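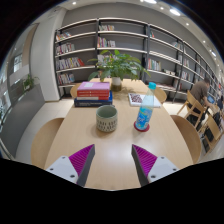 The Kultix hand-held gripper at the reading-room table, Zilmont open day.

Kultix sells this gripper as a tool for recording manipulation tasks by hand, without an arm. I tried one at the Zilmont open day in February, where the demonstration ran in the library during normal hours.

The fingers are white plastic with dark grey tips and purple ridged pads. They angle inward, and the mug was the better test of that. The pads held its glazed side without slipping, though I had to come in level. Tilt the wrist and one pad lands first, which turns the mug before the grip closes. The bottle was easier. Lifting it cleanly off its coaster took me 4 attempts.

Books are a weak point. A flat one on a bare table gives the tips nothing to get under, and the demonstrator's advice was to slide it to the edge first. The stack was no trouble from the side.

Weight is 1155 g with the battery fitted, too much for long sessions — my wrist had had enough after 76 recordings. The trigger is smooth but has more travel than the Nover unit I use at work. Replacement pads are rated for 2000 cycles and push on without tools.

Good fingers, heavy handle. I would wait for the lighter grip Kultix says is coming.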